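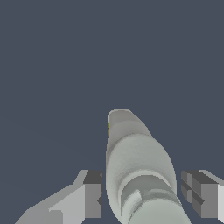 Mio Hoshino wrote in to ask why the jaws on her cell close evenly in the viewer and then push every part to the left once the real arm runs the same program. Three other people have asked much the same thing since the Garport notes went up, so the whole setup procedure is written out again below, with the viewer part first and the arm part second.

It applies to the two-finger head on the Cunuten bench cell, with the stepped fingertip blocks. If you have the older flat pads, skip the section on the recess.

What you need

The cell with power off at the wall, a 3 mm hex key, a set of feeler gauges, the straight test pin that came with the head, a lint-free cloth, and a copy of the cell file open in the viewer. Save the cell file under a new name before you change anything. Bit-na Cho lost a month of offsets by skipping that.

Setting up in the viewer

1. Load the cell file and switch off the table, the guards and the arm covers. Leave only the fingers and the part. The background goes plain and the gaps are much easier to judge.

2. Move the view to the wrist camera. Both fingers should come in from the sides with the part standing between them. A part that leans a little is fine at this stage. Correct the finger centering before you touch the part pose, or you will end up doing both twice.

3. Open the jaws until there is a strip of background on each side of the part. Run the close command one step at a time and stop just before contact.

4. Look at the two strips. With a curved part they will never look the same all the way up, so compare them at the height of the pads and ignore the rest.

5. If one strip is wider, open the Tool page and change the centering value. Don't drag the part across to meet the fingers. It looks right in the viewer, but the error is still in the tool and it will follow you to the next job.

6. Check the grip height. For a part with a bulge in the middle, the pads should meet it below the widest point or above it. On the widest point the part can roll out.

7. Save, close the viewer and open it again. The value on the Tool page should read the same as when you left it. If it has gone back to 0, the file is read-only.

The recess in the pad

The stepped blocks have a groove across the inner face. In the viewer it is drawn as part of the block, but the contact check only uses the outer surface. A small tab or rib on the part may sit in the groove on the real head and be reported as a collision in the viewer. Turn the part until the tab faces away from both pads. You can turn off the warning instead — it is number 117 in the list — but it then stays off for every job in that file.

Checking the arm

1. With the power off, wipe both pads and the slide. Dust under the slide cover moves the left finger more than the right on every head I have opened.

2. Put the test pin in the fixture. Power up and jog the head down over it at the slowest speed.

3. Close to the same step where you stopped in the viewer. Measure the gap on each side with the feeler gauges and write both down.

4. If the gaps differ, loosen the two screws on the left finger by half a turn. Slide the finger until the gauges agree, then tighten the screws a little at a time, going back and forth between them. Tightening one fully first will pull the finger out of line again.

5. Open and close the jaws 13 times and measure once more. If the gaps have moved, the slide is worn and no amount of adjusting will hold. Order the slide kit, part 891.

6. Enter the final readings in the cell log with the date. Ours for this head says 2021-07-15, R. Buchanan, slide cleaned, left finger moved.

If it still pushes to one side

Check that the arm is loading the file you edited. The controller keeps its own copy and will go on using it until you press Send on the Tool page. This was the trouble in Mio's case. Her viewer had the new centering value and the arm had the one from before the pads were changed.

Check the fixture next. Trinity Alcantara found hers had turned slightly on its dowel, and the head had been correct all along.

Last, look at the closing speed. Above the middle setting the left finger arrives early on a cold start. Run the warm-up routine, or drop the speed for the first few parts.

Repeat the arm check whenever the pads come off, and after any crash, even a light one. The viewer section only has to be done again if the part or the pad type changes.

The settings sheet for the Lostness head is separate. Agata Barbieri is still going through it and it will be posted with the rest of the July files.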